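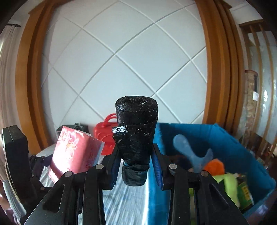
February 4, 2023

Vote tracking notebook, Dovley regional assembly. Long one today, sorry to whoever reads this after me.

Spent the whole morning on the transit levy roll calls and I think I finally know why our numbers and Akua's numbers don't match. She has the levy failing by seven votes on the floor. I have it failing by eight. We've both been so sure! I went back to the clerk's printed journal and read it line by line with a ruler, and there's a member who voted yes on the first call, then asked to be recorded as no before the result was announced. The journal prints the change on the next page, under a different heading, and our scraper only reads the first block. Akua Boateng typed hers in by hand from the video and stopped at the gavel, and the gavel comes before the correction. So the paper journal gives a third answer again once you take out the member who was marked present but had left the chamber. Still chasing that one. For now I've put a question mark in the margin column and left both totals in.

What I want to get out of this is a rule we can apply to every bill, so we aren't arguing each one from scratch. Proposal, for Awuor to shoot down:

We count the vote as corrected in the journal. If there's a change after the call, we keep the first vote in its own column called "as called" and never overwrite it. I made that mistake in the housing bills last session and had to rebuild the sheet from backups.

The reason I care so much about switches is the caucus piece. The Ostbridge group (I keep calling them that, I know their real name is longer) says its members are free to vote how they like on money bills, and every reporter in town repeats it. Well, we have 1,404 roll calls loaded now, and I ran just the money bills against the group's membership list. They hold together a lot more tightly than that. There are 16 bills where a member broke away, and in most of those the break came on an amendment and the same person was back in line for final passage. Makes me wonder how much of the "independent" talk is done on amendments because they're cheap.

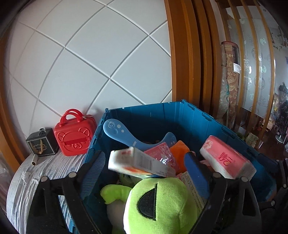
Big caution though - the membership list is the weakest thing we have. The group doesn't publish one. Ours comes from letterheads, a couple of press releases and who stood on the steps at the Masanja announcement. People drift in and out. Someone who quit in the middle of a session is still on our list for the whole session, so their later votes count as breaking away when they'd already gone. I need start and end dates on every name before I believe my own chart. Don't pass the chart around yet, please.

Awuor Lema asked yesterday whether we should weight the procedural votes lower. My gut says yes, but I don't want to pick a weight because it makes the picture prettier. I'd sooner run it twice, with procedural votes in and with them out, and print the two next to each other. She also thinks the Hesora district seat should be split into two people in the sheet, since it changed hands. She's right, and I've been lazy about it. Right now both of them share one row, and that poor row looks like somebody who can't make up their mind about anything.

Small stuff, mostly for me:

The date parser chokes on sessions that run past midnight. Votes taken after twelve get filed under the new day, but the clerk treats it all as one sitting. Go with the clerk.

"Excused" and "absent" are different codes and I had them merged. Unmerged as of lunchtime. The attendance table needs a rerun.

The voice votes are a mess. There's nothing to record except the chair's ruling, so I'm leaving them out of the loyalty numbers and keeping them in the bill history.

Called the clerk's office about the member who'd left the chamber. Got a very nice person who had no idea what I was talking about and promised to look in the attendance book. I'll try again if I don't hear back.

Next up is the dates for the membership list, starting with the names that show up in those 16 bills. Akua has the old press releases in her blue folder, so I'll need that before I can get anywhere.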